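4.2 Small personal items: picking up, holding and putting away 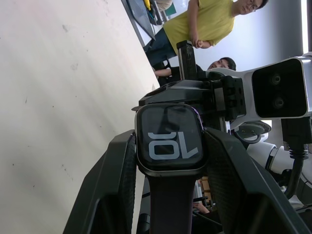
Figure 3. A smartwatch held between the two gripper fingers during the personal items trials.

Of all the chores on our list, tidying away the small things that people leave lying about was the one we expected to be over with quickest, and it ended up taking the largest share of our time. Most homes have a drawer, a dish or a corner of the sideboard where keys, glasses, watches and chargers are meant to live, and most homes also have a good many places where they are found instead. A person clears these without thinking. For a machine each object is a fresh little puzzle, and the watch was the one that taught us most. It is really two objects joined together: a stiff case, which can be gripped like a small box, and a strap, which does as it pleases. In Figure 3 the fingers have the watch upright with the dark strap hanging straight down from the case, and we came to like this pose very much, for it leaves the strap out of the way and gives the arm something it can lower into a dish end first. The textured pads on the inner faces of the fingers matter here too. With the smooth pads we used in the spring the case tended to turn as the arm moved, and a watch that has turned halfway round is a good deal harder to put down neatly than one that has not.

We ran 199 trials with personal items, spread over 15 kinds of object, all on the same table and all with the same resting force. The items were chosen by asking the people who share our building what they most often mislay, and we are grateful to them for lending us a good number of the things in question. A trial began with the item placed by hand, without any attempt to make it easy, and ended when the item was in its tray or when the arm had used up its attempts. We allowed 5 attempts, which may sound generous, but anybody who has tried to pick a flat key off a smooth table with gloves on will have some sympathy. The watch was set down in three ways: on its side with the strap closed, flat on its back with the strap open, and dropped from a small height so that it settled however it liked.

The closed strap gave little trouble. The arm came in from above, closed on the two sides of the case and lifted, and we have little more to report about it than that. The open strap was another matter. When it lay flat, the case stood so low on the table that the fingertips met the surface before they had a proper hold, and the planner, being a cautious sort of thing, backed off and started again. Of the 63 trials in which the first grasp failed, the greater part were of this kind - a thin object, lying flat, with nothing much to get hold of. The Khattak planner, which we used without changes, has no notion of sliding an object to the edge of a table and taking it from there, as a person would do with a coin or a playing card. We think this single trick would help more than any improvement to the camera, and we return to it in Section 6.

Glossy faces caused a second kind of trouble. A watch with its screen dark is very nearly a small black mirror, and reflections passing over the glass were at times taken for a change in its shape. The depth readings over the screen were then full of holes, so that the system believed it was looking at a ring with nothing in the middle. Our remedy was a humble one. We had the Fludau detector look for the outline of the case and simply ignore whatever it was told about the inside. It worked well enough for watches and telephones, and rather badly for spectacles, where the inside of the outline truly is empty and it does matter.

We should say something about care, for it is a side of household work that success rates leave out. A mug that arrives in the cupboard with a chip in it has not been put away to anyone's satisfaction, and people feel more strongly still about their watches. We kept the closing force low for every item, lower than the Dindel study did for its kitchen tools, and accepted that some things would slip. We would make the same choice again. A dropped sock can be picked up at leisure, and it seems to us that a helper in the home ought to lean towards the gentle side until it knows what it is holding.

Can the machine do this chore yet, then? For a table with a few sturdy items on it, watched over by someone who does not mind waiting, we would say that it can, and we were quietly pleased the first time a whole tray was filled without our stepping in. For the hall table of a busy family at a quarter past eight in the morning we would say no. The arm is slow, it needs the table to be clear of clutter, and it cannot yet be told that the watch belongs upstairs. The Wilta trials, which took place in lived-in flats, came to much the same view of laundry, and we take up the comparison in the next section, where the items are larger and softer and the faults are of quite a different sort.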